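The white table, and what's on it
Posted 06/12/2021

Got forty-odd minutes with the woman who looks after the workroom at Gromach, upstairs in the old Demchenko building. She packs, she cuts, she wipes down. Didn't want her name on this, fine. We were supposed to talk about the December packing rush and mostly talked about a tabletop. So that's what this is. Notes typed up fast, sorry for the mess.

"You want to know about the table? Everyone wants to know about the table." She had a cloth in her hand the whole time I was there.
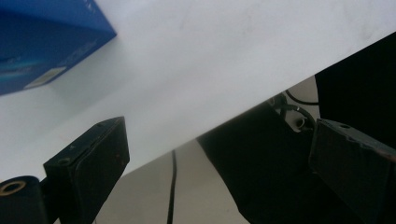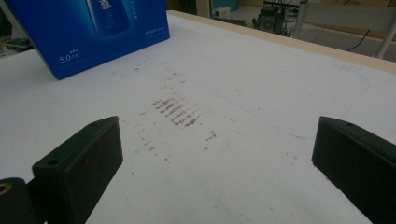 A reader of the last workroom piece had written to me that a white top is just asking for it, that anyone who cuts and packs for a living should go straight to gray or bare wood and save themselves the scrubbing. I read her that over the coffee.

"They're right and they're wrong," she said. "Gray hides it. Then you put a clean white sheet down and whatever the gray was hiding is on the back of your sheet. I want to see it. If it's dirty I want it to look dirty."

So, white it is. They've been on white tops for 6 years. Before that a door on trestles, which she misses a bit. Good height, she says, awful surface, splinters in everything.

The red marks, then. Reddish brown, a patch of short slanting stripes in the middle and a lot of little dots and faint bits going out from it. I asked what made them. Big shrug.

"If I knew what it was I'd know what takes it off. That's the whole problem. Could be ink. Could be something off a carton, could be that primer we had in the spring. People say rust, people say sauce. One person told me brick dust and I don't know where she thinks I'm getting bricks."

Does she have a favorite theory?

"Something ridged got set down while it had color on the underside. Because of the stripes, they're so even. You don't get that from a spill. But I wasn't there, so."

What's been tried so far, in her order. Warm water and dish soap, left on under a folded rag for the length of a phone call. A paste of baking soda, rubbed in small circles with the soft side of the sponge. Then rubbing alcohol on a cotton pad, on a corner first, then on one of the stray dots.

"Always a dot at the edge. Never start in the middle of it. If the finish goes dull you want it dull out where the boxes stand."

And Velell, the spray everybody in the building swears by?

"Velell is fine for fingerprints. I'm not going to fight people about Velell." Pause. "It's mostly smell."

No magic erasers. She was firm on that, got a little loud. They take the mark off and they take the top off with it, and then that spot drinks up every single thing that touches it afterward. She did it once on the old cutting table and there was a pale patch there until the day it went out the door. "Never agian" is what I've got in my notes and I can hear how she said it.

The blue line bothers her less. Thin, faint, curvy, wanders over one side of the top. Pen, she figures. "Somebody ran off the paper. Pen I can live with. Pen comes off, I just haven't done it."

Why not?

"Because it's December."

Right. The rush. Since we're on it. She keeps a tally in a school notebook and the parcel count for the year stood at 2,477 the morning I came by, most of it small stuff, flat stuff, card and paper and thin board. The big sheets come from a supplier over in Iditz, packed 200 to a bundle, and they are the reason the table matters at all. A sheet that size touches everything. You can't lift it clean off a surface, there's always a corner that drags.

"People think you damage a sheet by bending it. I mean, you do. But what I throw out is the ones with a smudge. A little gray thumb thing, right where the customer looks first. You can't rub it out, you make it shiny and then it's a shiny smudge."

How she moves one. Two hands, opposite edges, palms flat, never pinch. Lift the near edge first so air gets under it. Walk it, don't swing it. If the sheet has to sit on a table with marks she puts scrap paper under it, and the scrap goes in the recycling after, it doesn't go back on the pile. That last bit she said twice and looked at the door, so I guess there's someone who puts it back on the pile.

Do the marks transfer? Seems like the obvious question. Took me half the interview to ask it.

"I rubbed a white napkin on it, hard, dry. Nothing much. Then a damp one and I thought I saw a bit of pink, but you stare at a napkin long enough and it's pink." So she treats it as if it does. Scrap paper, every time, until it's gone or the top is.

Boxes. She has opinions on boxes. They go at the back of the table and stay shut, labels where you can read them without picking the thing up. Glossy printed ones are good because they wipe. Plain brown ones shed, she says, there's a kind of fuzz that comes off the cut edges, and it gets under the sheets. I've been handling cardboard my whole life and never noticed but now I notice.

I asked what a new top would cost and she'd already got the quote pinned up. 100 dollars for the board, cut to size, and then whoever fits it. "It's not the money so much. It's clearing the room. Everything on the table has to go somewhere and there isn't a somewhere." Cables to be moved too, equipment behind, all of it. Not before January.

So in the meantime? A cover?

"I've been through covers." Oilcloth slid. Kraft paper off a roll was nice for one day, then it wrinkled, and you can't slide a sheet over a wrinkle. Clear vinyl stuck to everything in the heat and left its own marks, a sort of cloudy print. Cutting mats are good but you'd need a lot of them side by side and then you've got seams. What she'd like is one piece of thin white board laid over the whole top, taped at the corners, swapped out when it's grubby. "A throwaway table on top of the table." She's nearly talked herself into it. I think I helped.

End of day routine, since somebody will ask me for it. Brush first, toward you, into a dustpan, not onto the floor. Damp cloth, wrung right out. Dry cloth straight after. Then nothing on the table overnight, that's the rule, nothing wet, no mugs, nothing with a printed bottom. Does it get followed?

She looked at the red stripes. "Some nights."

One thing I'd written down to ask and nearly skipped: does she ever just stop seeing it? You work at a table long enough, the stain's part of the table. My kitchen counter has a ring on it I couldn't draw for you.

"No. First thing I see when the light goes on. I had a customer up here to collect, lovely woman, and I stood in front of it the entire time with my hip against the edge like I was in a catalog." She laughed. "She'd have been fine. She had paint on her shoes."

Next on the list is plain white toothpaste, not the gel, on one dot. After that a plastic scraper held very flat, if she can feel any thickness to it, and on a couple of the stripes she isn't sure she can't. If you've had reddish stripes on a white finish and got them off without killing the shine, write in and say what the finish was, she wants to know that part most. I'll pass it up the stairs.

She had parcels waiting by then so we left it there. The cloth was over her shoulder.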